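Subject: Re: [boltstead-neighbors] Crisis calls, 911, and what the new mobile team can do

Hi all,

I'm so glad Jelle wrote, and I'm sorry it took me a few days to get to it. I've been on the night rota and my inbox looks like it. I'm going to quote the whole message, as a few people told me they never got the original (the list was bouncing mail to some addresses in March and may still be doing it).

Jelle Verstraete wrote:

> Hello neighbors,
>
> I was at the library session on the county's mobile crisis team
> and came away with more questions than I went in with. The
> handout says the team can be sent "when appropriate" but it
> doesn't say who decides. If I call 911 because my brother is
> pacing the street and shouting, does the dispatcher know the
> team exists? Do I have to ask for it by name?
>
> Also, the slide said the team is out of the Chala Street office,
> which closes at night. My family's bad nights have all been at
> night. Is there any coverage then, or is it still two officers
> and an ambulance?
>
> Last thing. Somebody at the session said that if you've had
> police at your house before, the team won't come. Is that true?
> It would rule out most of the people who need it.
>
> Thanks for reading,
> Jelle

These are exactly the right questions, and I can answer most of them.

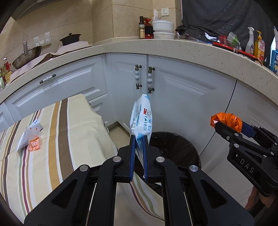
Babita Bajpai

First, who decides. When you call 911 in Boltstead, the call taker works through a set of screens, and since March one of those screens asks whether the call is mainly about mental health, drinking or drug use. If the answer is yes, and there's no weapon and nobody is hurt, the call can be handed to the crisis desk. The crisis desk is staffed by people from Anement, the nonprofit that holds the county contract, and I'm one of them. We can talk to the caller, we can send the mobile team, or we can do both at once.

So no, you don't have to ask for the team by name. But please do! Call takers are busy people working fast, and a caller who says "this is a mental health call, I'd like the crisis team if they can come" makes that screen very easy to answer. Say it early. Then say what's going on right now: where he is, what he's doing, whether he has anything in his hands, whether he's been taking his medication if you know. Old history can wait until you're talking to us.

About nights. Jelle, you read the slide correctly and the slide was out of date. Chala Street is where the day team parks and where walk-ins are seen, and the front door there does get locked in the evening. The van doesn't stop, though. The overnight crew works out of the back half of the Momano building, and it's a clinician and a peer worker, same as in the daytime. What you lose at night is the second van. If the one we have is on the far side of the river, you could be waiting a good while, and we'll tell you so on the phone and stay on the line if you want us to.

I'd love to see a second overnight van and I'll be saying so to anyone who'll stand still long enough.

The numbers, for those who asked me off list: the crisis desk took 787 calls from the start of the contract through the end of March. The mobile team went out on 400 of them. The others were settled by phone, or the person already had a case worker we could reach, or the caller just wanted to know what to do next time (a great reason to call, by the way). Police were asked to join the team on 2 of those visits. I know there was a rumor going that it was every other visit -- I heard it at the laundromat myself -- and I was very happy to be able to look it up.
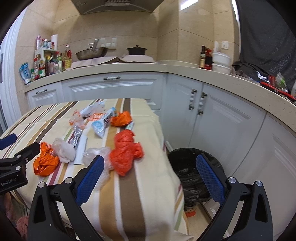
What those numbers don't show is how many calls should have come to us and didn't. A call that gets coded as a disturbance or a trespass on the first screen never reaches the question about mental health at all, and we only hear about it if the officer asks for us from the street. Some officers are wonderful about doing that. Others haven't been through the training yet. The county has paid for 100 training seats this year, and the dispatch center is sending people too, and I think that may turn out to matter more than anything we do with the van.

Now, past police visits. It isn't true that they rule you out. There's a flag in the dispatch system for an address where someone has been hurt or where a gun was found, and on those addresses the supervisor has to look at the call before we're sent. It adds a step. It doesn't mean no. If you think your address has a flag that shouldn't be there, or one left over from a former tenant, you can ask for it to be reviewed. The form is one page and I'm glad to walk anyone through it.

One more thing, for families who've been through this more than once. We can keep a care note on file ahead of time. It's voluntary, it's short, and the person it's about has to agree to it. You put down what helps, what makes it worse, who to call, what name he likes to be called by. Things like "don't knock loudly" or "talk to him through the kitchen window" have been pure gold on an actual call. We review them once a year, and you can pull yours any time.

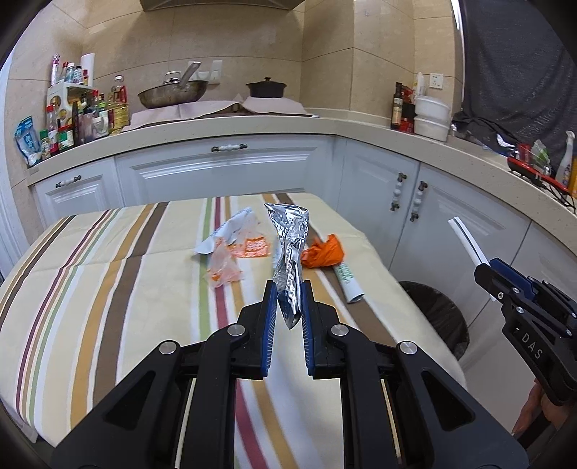 Silver foil in the gripper, over the striped cloth.

If you want to start a care note, come by Chala Street during the day and ask for the crisis desk packet. No appointment. Bring the person with you if they're up for it, and if they aren't, come anyway and we'll talk about how to raise it with them.

There's a follow-up to the library session in the works. Jelle, would you be willing to read your questions out at it? I think half the room had the same ones, and they land better coming from a neighbor than from somebody with a lanyard on. No pressure at all.

I don't have an answer yet on whether the desk can take text messages. It's been asked for, mostly by people who can't safely talk out loud with the other person in the room, and the phone vendor is looking at it. In the meantime 911 is still the number to use, and the 988 line is there too if you want someone to talk to and don't need anyone at the door.

Write back on the list if I've missed something, or to me directly if it's private. I'm off nights after this week and will be much quicker.

Warmly,
Babita

May 11, 2025

--
boltstead-neighbors mailing list
To leave the list, send a message with the word "unsubscribe" in the subject line.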